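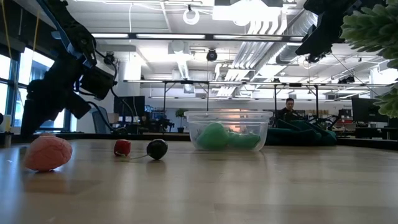 Hina Kiani objects that a clear tub sorts nothing. It only lets you see the muddle without taking the lid off, and she would sooner have a plain box with a decent label. That was her comment on the draft, and I have left it at the front because the talk is mostly an answer to it.

Clear tubs, plain tables: putting small loose objects away
Notes for the Wednesday session. Speaker: Debashish Sikder

OPENING (keep to two minutes)

Read Hina's comment out in full. Do not answer it yet.

State the scope. Small objects, hand sized or less, in mixed colours and shapes, used at a table and put away at the end of the session. Paper, tools and anything with a blade are out of scope. Baldur covers those after the break.

State the material. The Toft room holds 343 loose pieces. When I took it over they were kept in two deep crates. The Mutden room has a smaller stock on open shelving and I will refer to it only for comparison.

Leave the first slide up while people sit down.

PART 1. WHAT THE CONTAINER DOES

Start with the green group on the slide. Two greens, one tub. One is rounded and rises to a blunt peak, the other is lower and longer. They share a colour and very little else, and that is the point to make: the tub has been given one rule, and the rule is colour.

Pink, red and black are still out on the wood. Ask the room which of the three should go into the tub with the greens. Somebody will say the red, on size. Let them argue for a minute.

Then give the definition I use. A container holds a group if a person who has never seen the group can decide, for any new piece, whether it belongs. By that test a tub marked "small things" fails, as does "misc". "Green" passes for most pieces. "Round" passes less often than people expect.

Now answer Hina's first point. She is right that transparency doesn't sort. What it does is show the rule. A person putting a piece away looks for a tub with similar pieces already in it. With an opaque box they have to read a label, trust the label, and lift the lid to confirm. At Toft we ran the same put-away with opaque boxes in October and pieces were left beside the boxes at the end of every session. With clear tubs, fewer were left out. I did not record by how many, so do not give a number if asked.

Rim and wall. Prefer a wide rim and tapering sides. Tapered tubs nest when out of use. A wide rim gives somewhere to put the fingers when the tub is full. The disadvantage of taper is that the footprint is set by the rim and the floor area is smaller, so a shelf of tapered tubs stores less than its length suggests. Štefánia has measured this for the Turville shelving and may wish to speak to it.

Depth. No deeper than the length of a hand. Below that, the bottom layer is not used again.

PART 2. COLOUR AS A RULE

Advantages: quick to apply, needs no reading, works at arm's length.

Problems, in order of how often they come up:

a) Dark pieces. Black, navy and very dark green are confused under warm lighting. Put them in one tub and mark it "dark". Do not attempt to split them.

b) Intermediate pieces. Salmon, coral, peach. At Toft these went to red on one day and to orange the next, depending on who was tidying. We now have a pink tub, and anything doubtful on the red side goes into it. The salmon piece on the slide is a fair specimen. Hold it beside the red and nobody would put the two together, but beside an orange the question is harder.

c) Colour cast through the wall. Clear plastic picks up colour from whatever is near it. There is a warm orange-pink glow in the upper part of the tub on the slide, with the green pieces lower down. Judge the colour of a piece in the hand, before it goes in.

d) Colour vision. Poul Þorgeirsson raised this when I gave an earlier version of the talk, and he was correct to. Red and green at similar brightness are not a safe pair. Add a shape mark to the rim: one notch for red, two for green. Paint wears off. A file cut does not.

If time is short, drop (c).

PART 3. THE TABLE

A light surface is the better choice for sorting. Dark pieces show up at once, and so do strong colours. The cost, with a glossy finish, is reflection. The pink piece throws a darker patch onto the planks below it, and with many pieces out a quick look across the table picks up the reflections as well. Matt finish if you are buying. If the table is already glossy, move the lamp before you consider refinishing.

Seams. Plank tops have seams and seams collect crumbs, beads and grit. Brush along the seam, never across it.

Thin items. A pale stem or string on a pale table is the piece most likely to be missed. There is one on the slide between the red and the black. Pause and let people find it. At Toft thin pale items are put away first, while the person tidying is still paying attention, and they have their own shallow tray.

Order of put-away as practised at Toft:

Thin and pale.
Small and glossy, as these roll or slide.
Dark.
Everything else by colour.
Soft pieces last, on top, so that nothing presses on them.

Expect a question on whether the order matters. Pamum, our written procedure, gives it as fixed. In practice the first and last steps matter and the middle three can be exchanged.

PART 4. CLOTH

Every table in both rooms keeps a cloth. The procedure says folded, at the rear edge. The dark green one behind the tub on the slide is heaped, with a long flatter part running off to the right, and I would call that normal for a table in use. It should be folded at put-away.

Reasons for folding, briefly. Small pieces get into the folds of a heaped cloth and leave the room with it. Baldur Baldursdóttir shook out the Mutden cloths before washing and recovered 6 pieces, all of them previously written off. Dark cloth hides dark pieces and, in this case, would do a fair job on the green ones as well. Choose a cloth in a colour you do not stock. We use grey for new purchases. The existing greens will stay until they wear out.

Shake, fold in half twice, place. Do not put the cloth in a tub. It will be used to cover things that have not been sorted.

PART 5. HOW MANY TUBS

This is the part people write down, so go slowly.

Too few tubs and each rule becomes vague. Too many and the person tidying has to search. For Toft we tried one tub per colour per shape, and the shelf plan came to 96 positions. It was correct on paper. Pieces were put in the nearest tub regardless, and a good many tubs held one piece or none. We dropped it and went back to colour alone.

Rule of thumb: if a tub holds a single piece for a month, merge it. If it cannot be lifted with one hand, split it.

A tub with a couple of pieces in it is acceptable while a session is running. Do not judge the size of a group until the table has been cleared.

BACK TO HINA

Her second point was the label. Agreed in part. A label is needed where the rule cannot be seen from the contents, which at Toft means the dark tub and the tray for thin items. The colour tubs carry no label and have not needed one. Put the label on the long side below the rim. On the lid it gets separated from the tub within the week.

Hina may want to reply from the floor. Give her the microphone before taking other questions.

QUESTIONS LIKELY TO COME UP

Does the plastic go cloudy? Yes, with abrasive cleaners. Warm water, soft cloth, air dry upside down.

Glass? No. Weight, breakage.

Lids? Only for tubs that travel between rooms. On the shelf they slow down the put-away and people stack things on them.

What about pieces that are two colours? By the larger area. If the areas are equal, whichever tub is nearer.

Who checks? Štefánia Zelenák goes through the Toft tubs after the last session and moves anything misplaced without comment. She keeps a tally sheet, and copies are on the side table by the door.

Handout is the Pamum procedure, single side. Ask people to return the sample tub, as there is only the one.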